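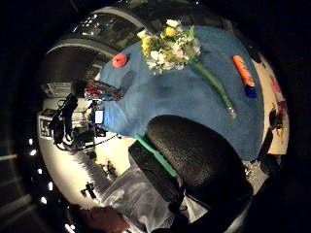 Our after-school robotics club has been using the Carkard practice kit since December, and I've grown so fond of it that I wanted to write a proper review (bear with me, I do go on). We practice picking things up – a bunch of flowers, a small round red thing, whatever fits on the blue cloth – and even the shy kids want a turn! The lessons are short and friendly.

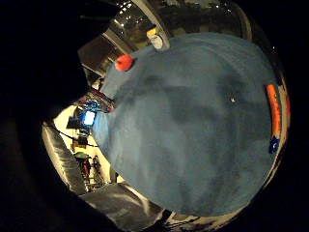
Vendula Jelínek: We have the same kit at Todine and my students love it too, but setup took us 20 minutes the first time.

It took us even longer, Vendula, and the printed guide could be a lot clearer.

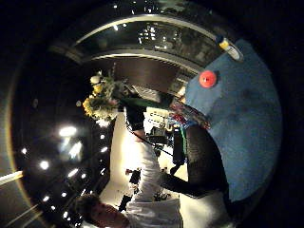
Once you've done it 2 or 3 times it goes quickly, though, and I'd happily buy another one for our younger group.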